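Condensation inside clear storage bins in an unheated room

I keep paper seed packets in clear plastic bins in a back room with no heating. By March the inside of each lid has a film of water on it and the bottom packets have gone soft. The bins close tightly and have no cracks. Would drilling vents help, or does that let in more moisture than it lets out?
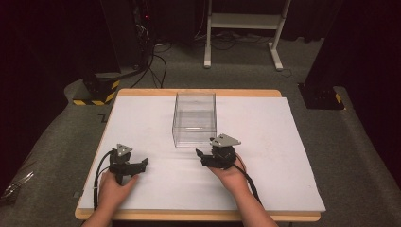 Photo: Hajar Ouali

The room sits at 90 percent relative humidity most mornings. I have tried a Rakier moisture absorber, the hanging type, with no clear result.
Hajar Ouali, Drudville

Tekle Workneh
Don't drill. At 90 percent the room air is wetter than what you want inside, so a vent works against you. The water on the lid comes from the packets. Paper takes up moisture from damp air, and when the lid cools at night that moisture condenses on the coldest surface.

Dry the contents first. Spread the packets in a heated room for 20 hours or so, then close them up in the same room. Add silica gel to each bin. I use 800 grams for a large bin, which is more than needed, but it lasts the season. Put a cheap humidity gauge in with it and recharge the gel when the reading goes over 40.

Check the lid as well. Many household bins close firmly but have no gasket – moist air gets past a plain snap rim over a few weeks.
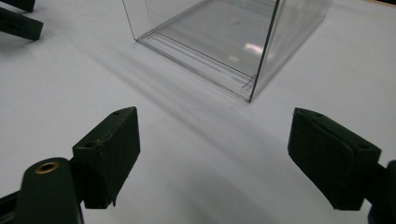
2 min read

To test a bin, dry it, put in fresh gel and the gauge, and leave it shut for a week in the damp room. If the reading climbs steadily with nothing else inside, the rim leaks. Foam weatherstrip along the lid channel cures most of it. Store bins off the floor and away from the outside wall.

Younis
Rice in a sock. Works for me, 29 packets and none spoiled.

Ranero
Rice holds very little compared with gel. I would move the seeds to a closet inside the house.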